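Reading time: 2 min

Kurari planning stack, software meeting
Minutes, 17/12/2021
Chair: Stavros Grgić

1. Planner

Build 843 is on the simulation cluster. Bimanual requests now go through one queue, and the Gilidex collision checker runs on both arms before a path is released. Median planning time fell by nearly 12 percent against the August baseline. Wire mesh is still handled as a solid box, so paths into the basket are rejected too often.

2. Kitchen task in simulation

Reviewed the produce task: right hand holding the sweet potato over the cutting board, left hand open, basket empty. Stavros asked for finger contacts to be logged per link. The eggplant stays in the world model as an obstacle while the right hand is closed.

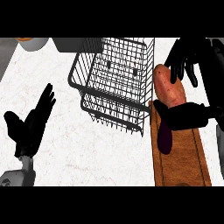

3. Actions

- Replace basket box with mesh collision model (Mizuno team)
- Add per-link contact log to the replay tool (Harkulska)
- Rerun the task with 2 grasp seeds per object (S. Grgić)

Related items
Gilidex checker: release notes
Minutes, August
Replay tool: log format

Contact | © Kurari | Back to top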